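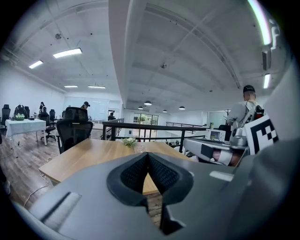 The Saltel hand gripper at our shared workshop, upstairs by the railing.

I bought the Saltel kit in November to record picking moves for the arm we are building at the workshop. It cost 174 pounds, with the finger pads included. The housing is a plain matt grey and came in two halves that needed light sanding before they would close.

Assembly took two evenings. The instructions are fine up to the trigger linkage, where one drawing is printed back to front. Yến Vũ spotted it after I had already glued a bracket, so check that page first.

The mesh-covered pads are the best part. They meet in a deep V and hold stems and thin handles well. Flat things such as coasters are harder – you have to come in at an angle. I have done 2,887 grabs on the original pads and the mesh is still sound, though one corner has lifted.

Weight is my main complaint. After 60 minutes my wrist aches, and Khôi Lò, who has smaller hands, stops well before that. The older Burnen model is lighter but its fingers flex too much.

Spare pads come from Kazmi and took nine days to arrive. The screws are a standard size.

Four stars. I would buy it again for bench work, and I have ordered a second set of pads.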